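I have a rule at our shop in Valtuvthorpe, and I've annoyed enough people with it that I might as well write it down: clean the fingers before you touch the software.

We run a cloth-handling cell. It picks up pieces of fabric, swings them over to a white table and lays them flat so the next station can fold them. When it's happy it's a lovely thing to watch. When it isn't, you get a pile of cloth on the floor and five people standing over a laptop, and that second part is what I want to complain about.

Every one of us (me too, for years!) goes to the code first. The cell starts dropping pieces and somebody says the grip force must be off, or the new cloth is heavier, or the camera needs calibrating again. Back in January we lost most of a shift that way. Sushil Vishwakarma had the force setting up and down so many times he'd forgotten what it was when he started, and I was no help because I was busy rewriting the pick height. Then he wiped the fingertips with a damp rag, mostly out of boredom I think, and the rag came away gray with lint. The drops stopped. We spent another hour putting all the settings back.

So my opinion is that a gripper is a hand tool that happens to have a cable coming out of it. You'd never blame the drawing if your pliers were slipping. You'd look at the jaws.

I know the argument against me, because the folks at our Isside site make it every time I visit. They log everything, and they say the log will show you a worn fingertip long before you can see it. Fine, maybe it will! But their log also shows a dirty fingertip, a loose fingertip and a slippery batch of cloth, and from where I sit those lines look an awful lot alike. They still end up walking over to the machine. I'd just like them to walk over first.

We keep a paper card on the side of the cell now. Baláž, our supplier, sends a maintenance sheet with 17 items on it, and I have nothing against it except that no human being is going to get through 17 items before coffee. Ours has three, and it takes 12 minutes if you don't chat.

1. **Wipe.** Power off, damp rag, both contact faces, then the gap between them. Lint packs down in there. Skip the solvent, whatever the guy on nights tells you.

2. **Wiggle.** Take hold of each fingertip and try to rock it. Any play at all means the screws come out, get cleaned and go back in properly. A quarter turn with whatever key is in your pocket doesn't count.

3. **Hang a heavy piece.** Power on, let it pinch a good thick twill and swing it. Then look at the pinch itself, close up. I like to see the cloth drawn into a tight bunch right between the tips, with the folds spreading up and away from it like the neck of a bag. Scuffs on the outside of the black blocks don't bother me. The faces that touch the cloth are the ones I care about. 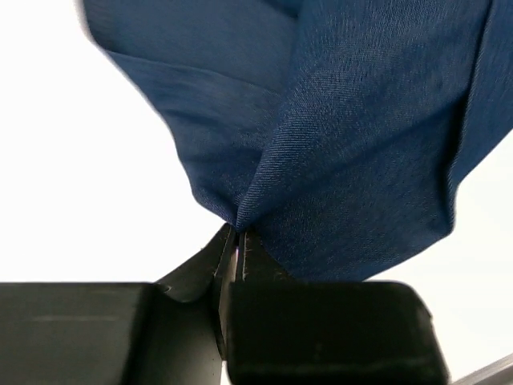 ## What I'd spend the money on

Spare fingertips. Buy 2 sets and keep them in a drawer next to the cell, with the right key taped to the box. We had a perfectly good pitch from Ullotar for a monitoring package, and I liked the people, but I'd want to see that drawer full before I signed anything.

Sushil thinks I've gone too far the other way and that one of these days it really will be the software. Sure it will. By then we'll have clean fingers, and we can rule them out before anybody opens the laptop.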